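**Oiling a pale wood tabletop – how many coats?**

**jcordeiro** wrote:
Good evening. I bought a light wooden tabletop from Rebelo, second choice, for 200. I want to finish it with Sellon hard oil. The can says three thin coats, but my neighbor Aníbal Esteves says one is enough. Who is right? I don't want it to become yellow.

**flimit_berg** wrote:
One coat. More only makes it sticky.

**oldplane** wrote:
I disagree. It becomes sticky when you don't wipe it. Three coats, and wipe each one after ten minutes.

**flimit_berg** wrote:
I wiped, thank you. It was sticky until May.

**jcordeiro** wrote:
Thank you both. On Thursday I tried two coats on the underside. It is dry now, but a bit darker than I hoped.

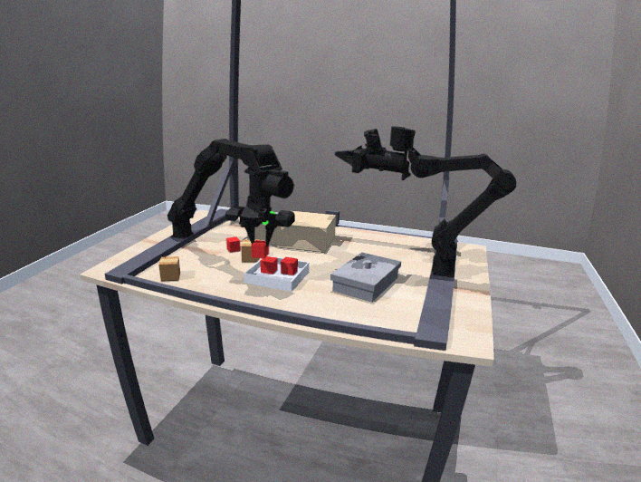 The front edge drinks much more oil than the flat part, so I will give it one coat more. Between the coats I will sand by hand – does anybody use finer paper than 320?

**oldplane** wrote:
400, very lightly. And lay the rags flat outside to dry, they can catch fire.

**flimit_berg** wrote:
With the rags I agree. I still say one coat.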